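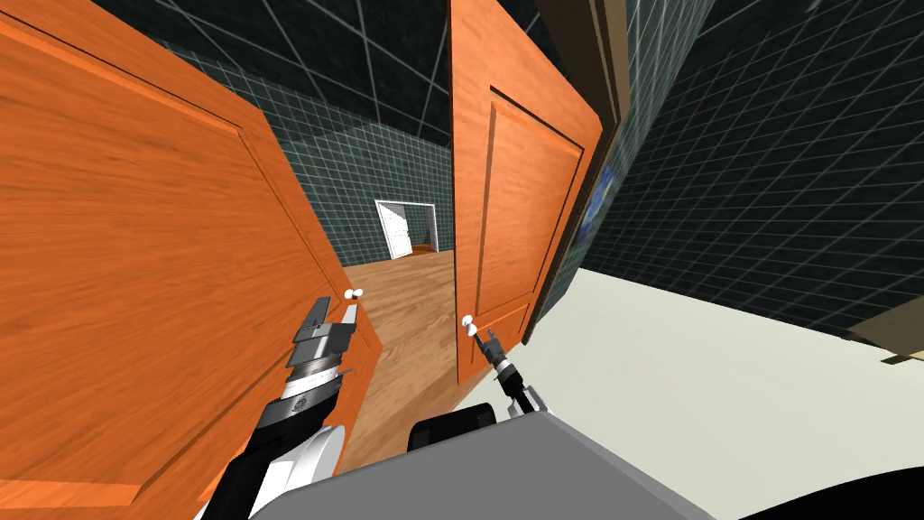
By the Olamstead correspondent

Water meters should be read monthly. Olamstead still reads them twice a year, in January and August, and estimates the rest. On a supply with 178 connections, a slow leak can run for months before it shows in a bill.

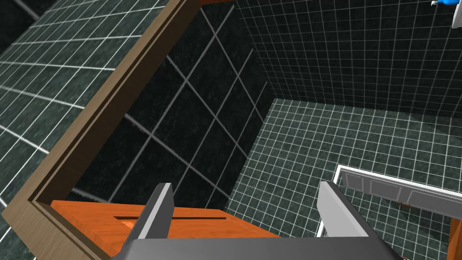
Source: Stondero

The usual objection is cost. Neltau moved to monthly readings and the round takes one person some 10 hours. That is a small charge against treated water lost underground - and the loss is
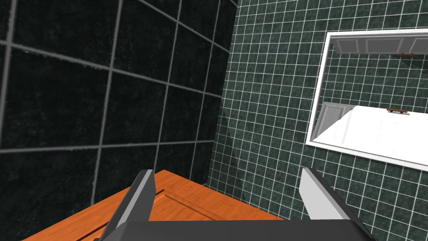 paid for by every household on the main, leak or no leak. An estimate is acceptable for one month. It is a poor basis for six.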